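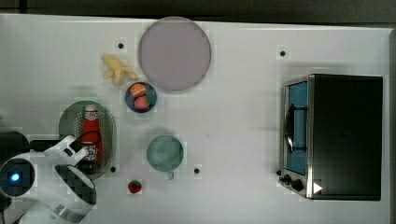 Kitchen table from overhead, arm at lower left, toaster oven on the right.

August 3, 2026 - visitors' day, Flalitz bench

Writing this up before I go home, while I can still read my own scribbles. We had 18 people through from Dullthorpe, which was plenty for a room this size, and they were lovely company. They stood three deep on the window side and asked questions the whole time (good ones, too!), so my timetable was gone before the coffee was.

Ebbe Kvam did the talking at the table and I sat at the laptop. He likes to start with the food, and I have to say he is right to, because people warm up so quickly once they spot the banana and the little strawberry. A lady in the front wanted to know why the mug was so much harder for us than the fruit, and Ebbe spent a happy ten minutes on handles. I would have cut that short, but she was taking notes, so what do I know.

The wrist view went up on the big screen from the Soler laptop. Please remember that the screen needs 3 tries to wake up, and that the cable from Edholm is the good one - I have put tape on it.
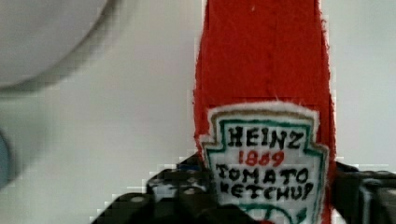

Wrist view, felt ketchup between the fingers, label facing us.

Everybody loved the ketchup. I think it is the lettering, which looks drawn by a patient hand, and several people wanted to come around and squeeze the bottle for themselves, so we let them. Felt is kind to us in that way, as it gives a little under the fingers, though I do keep finding red fuzz on the pads and would like them wiped before each session.

For next time: print more name tags, move the chairs back another step, and ask Ebbe whether the mug talk could go last. I also promised to send Dullthorpe our gripper notes in August and must not forget.

We use cookies to improve your experience on this site. Accept all | Manage settings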